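FOR RELEASE IN APRIL

Skomia brings back its play kitchen set with a woven basket

Skomia, the maker of pretend-play goods for homes, preschools and waiting rooms, will bring back its Lã play kitchen set this April. The set was dropped from the catalog after its first run of 1659 sold out, and customers have been asking for it since.

The new version holds 17 pieces, including toy foods, a plate and a flat tray. The main change is storage. The first Lã set came in a cardboard box that wore out long before the toys did. The new one comes with a shallow wicker basket that a child can reach into while sitting on the floor.

"Parents told us the food ended up under the couch," the company said. "We wanted the place where it is put away to be part of the game."

The basket was chosen with Brilitix, a design studio that has worked with Skomia on six earlier products. The studio tried deeper baskets first and found that small children tipped them over to get at the pieces on the bottom. In the final size, the taller vegetables stick out over the rim.

The set will be sold through Jimau stores and on the Jimau website. Preschools may order in bulk directly from Skomia. Replacement foods will be sold one at a time, and owners of the first set can buy the basket by itself. Shipping to stores takes around 17 days from the date of order.
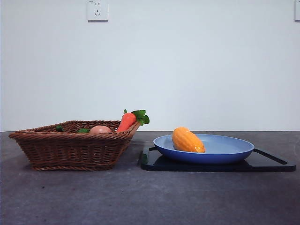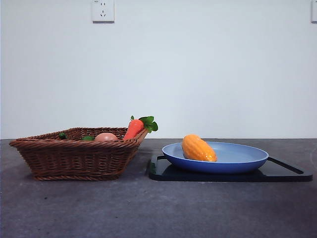 Toy food in the wicker basket, with the blue plate and black tray. Photos: Skomia

Review copies of the set are available to toy and parenting publications on request. Requests should go to the Skomia press office and include a mailing address. The photos may be used free of charge with credit.

About Skomia
Skomia designs and sells pretend-play kitchens, dishes and toy food.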